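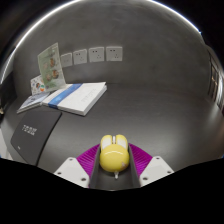 Workshop tips: teaching a grip by hand

Home | Kitchen | Workshop | Desk | Garage | Ask us

Last updated: November
13 comments | 99 shares

In our small workshop at Parnirton we teach simple tidying tasks by hand. You hold the gripper yourself, you do the job, and later the arm learns from what you did. I have made this work for three winters now, and many of my early demonstrations went into the trash. I write down what I wish I had known, maybe it saves somebody an afternoon.

Choose the object with care

A computer mouse is a good first object. It is small, it is round on the back, and it slides away if you close the fingers badly. A mouse in a strong color like yellow is easy to find again on a dark table, for you and for the camera also. If your mouse has a shape with ears or other parts that stick out, decide before you start if you will take it by the body or by the ears, and keep this choice for the whole set. Dennis Lyimo mixed the two in one set, and the arm went for a place in the middle where there was nothing good to hold.

Before you close the fingers

- Bring the gripper down with one finger on each side of the mouse. Stop for a short moment. Then close.
- Keep your wrist straight. When the wrist is turned, one finger arrives first and pushes the object.
- Look at the object and not at your hand. The hand follows better than you think.
- Do not squeeze strongly. Soft ribbed fingers bend by themselves, so a light pull on the trigger is enough.
- If you touch the table too hard, throw away this try and begin again. Please do not "repair" it in the middle.

Leave the normal things on the table

At first I removed everything before each session. The result was an arm that could work only on a clean table, and my table is never clean. Now I let the books, the booklets and the cards stay at the back, and between sets I turn or move them a little. Only the space where the hand must travel should be free.

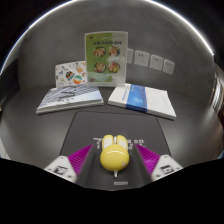
Yellow mouse between the fingers, with the pad under it and the booklets farther back.

About mouse pads

Teach with a pad and also without it. A pad with printing is fine, but its edge can catch a fingertip when you come in low. Approach from higher up and go down more slowly for the last part. If the pad moves when you push it, a piece of double tape under each corner will hold it.

Remote control or by hand?

We have both. For remote control we use the old Lunier handles, and they are good for heavy things or for places where you do not want your fingers. For small things on a desk I prefer by hand, because I feel the contact. Brisa Beltrán is of the other opinion and she gets nice results, but she has much more patience than me.

How many tries

For one object on one table we collected over 800 tries before I was satisfied. Do not do it in one day. When I am tired my movements become lazy and all look the same. Short sets with a coffee between are better, and I write in a notebook which set I made before lunch and which after.

Cleaning

Wipe the finger pads with a cloth that is a little damp, then let them dry well. Dust makes them slippery. The lens you clean with a dry glasses cloth, and never with the same one as the fingers.

If you have a trick for cables, please write it in the comments. I am still fighting with them.

Isauro Zepeda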